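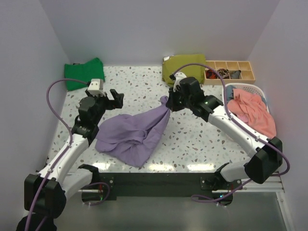
Grurkdale Home Forum > Laundry and Utility Rooms > Condenser or heat pump for an unheated room

Posted September 2019

maklow_owner
Our vented dryer is finished and the new utility room has no outside wall, so a vent is out. I have it down to two machines. The Juritz condenser is rated at 2,868 watts on the label. The Kermani heat pump model draws far less but costs a good deal more and takes longer per load. The room is unheated and drops to the low fifties Fahrenheit in winter. Household of four, mostly cottons and towels, one load most days.

Two questions. Does the cold room matter? And does the heat pump recover its price in a reasonable time?

slowspin
Yes to the first. A heat pump dryer recovers heat from the moist air and puts it back into the drum. In a cold room the cabinet loses more of that heat and the compressor takes longer to reach its working condition. Low fifties is usually inside the range in the manual, but check the page headed installation or ambient conditions. Most makers print a minimum.

The second depends on what you pay per kilowatt-hour and how many loads you run. You gave loads. Post your rate.

gasket44
Before anyone spends money, look at the washer. What spin speed are you using? Removing water by spinning is much cheaper than removing it by heating. If the towels come out of the washer heavy, either dryer will take a long time and the difference between them gets exaggerated.

maklow_owner
Rate is 21 cents. The washer is an old Maklow, spin set to 800 because the higher setting makes it walk across the floor.

gasket44
Then fix the walking first. Check that all four feet are in contact and the lock nuts are tight against the cabinet. If it still walks with a balanced load at 1200, suspect the dampers. Push the drum down by hand and let go. It should come back up and stop. If it keeps bouncing, they are worn.

linen_press
I disagree with the advice to run everything at the top speed. Towels and bedding, fine. Shirts and anything with a crease you care about, no. High spin sets wrinkles into cotton, and then you run a longer dryer cycle or iron them. I keep shirts at 800 and hang them.

gasket44
The question was about towels and cottons. Nobody is putting dress shirts in at 1400.

linen_press
Cottons includes shirts in most houses.

slowspin
Both of you are right for different loads. Back to the numbers. I put a meter on my own heat pump machine and kept a log from the first October I had it through the end of the next September. Total was 365 kWh for 11 cotton loads every two weeks, plus the occasional half load. That comes to 286 full loads and a bit over 1.2 kWh each if I ignore the halves. My previous condenser used close to three times that for the same load by the same meter.

At 21 cents, using 1.2 against 3.6, the saving is 50 cents a load. At one load a day that is $183 a year. Divide the price difference by that.

maklow_owner
Price difference is $540, so a little under three years. That is shorter than I expected.

cold_porch
It is shorter on paper. I have the Kermani in an enclosed porch and my winter cycles run a good half hour over the summer ones. The display says 2:10 and then sits on the last few minutes. I am not complaining about the running cost, but if you need two loads back to back in the evening, plan for it.

Also the lint. There are two filters in the door, and a fine screen in front of the evaporator behind the lower flap. The door filters want clearing every load. The lower one I do monthly. When I let it go for a season the cycle time went up again and the clothes came out warm and damp.

slowspin
Does yours have the self-cleaning condenser? Some models rinse the coil with the collected water and leave out the lower screen.

cold_porch
No, mine has the screen. I looked for that on purpose. With the self-cleaning type you cannot get at the coil without taking the side panel off, and the rinse does not shift everything.

slowspin
I have the rinsing type and have had no trouble after four years. I would not rule it out.

cold_porch
Four years in a heated room is a different test.

drainhose
One point not covered yet – the water. Both types collect it in a tank, and both can usually be plumbed to the washer standpipe with the hose in the kit. Do that. Emptying the tank after every load gets old. In an unheated room, route the hose with a continuous fall and no low loop. Low fifties will not freeze, but a low loop holds water and lint and will eventually block.

Leave the machine standing upright for several hours after delivery before switching on if it has been laid on its side. That applies to the heat pump and not to the condenser.

linen_press
And sort by thickness. Sensor drying reads moisture at the surface of whatever touches the contacts. Mix sheets with bath towels and the sheets ball up around the towels, the sensor reads dry, and the middle is still wet. I take sheets out at the halfway point, shake them loose and put them back.

gasket44
Agreed on that one.

maklow_owner
Update. Two of the washer feet had loose lock nuts. Leveled it, tightened them, and it now holds still at 1200. The meter on the washer reads 2,438 watts while heating on a hot cycle, so I am putting the dryer on a separate circuit.

The Kermani manual gives 41 degrees as the minimum room temperature. I have ordered it, the version with the removable screen, and a drain kit.

drainhose
Check that the kit has the hose clamp. Mine came without one.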